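Mobile client times out when calling a hosted web service
Posted in Developer Support – Mobile and Services
Viewed 218 times

Metinen

Our department maintains a mobile application that retrieves equipment records from a web service hosted on an internal server. The service responds correctly when called from a desktop browser on the same network. When the same request is sent from the application on a phone, the call waits for the full timeout period and then returns an empty result with no error code.

The list being requested contains 132 records. Each record carries a title, a short description and one image, and the image is returned inside the response. Smaller lists load without difficulty.
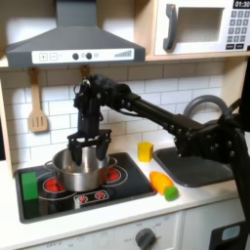

Gripper at the cooking pot, toy stovetop

We have confirmed that the phone is connected to the correct wireless network and that the service address is entered properly. Please advise whether the timeout should be raised or whether the service itself should be changed. The application must remain compatible with older phones until January.

Colto

Raising the timeout is not recommended as a first step. The images should be removed from the list response and replaced with an address for each one. The application can then request an image when the user opens the record. In a comparable case, this change reduced the response to roughly 7 percent of its former size.

It is also advisable to return the list in pages. Add a page number and a page size to the request, and have the service report the total so that the application knows when to stop. Please also review the error handling in the client. An empty result with no code usually means that an exception has been caught and discarded – log it before making further changes.

Belhaj

Check the maximum message size on the client. We had the same thing and it was set too low. There are 2 settings, one for the message and one for the buffer, and both have to match.

Metinen

Thank you. The buffer setting did not match and has been corrected. The full list now loads, although slowly. Paging will be added in the next release.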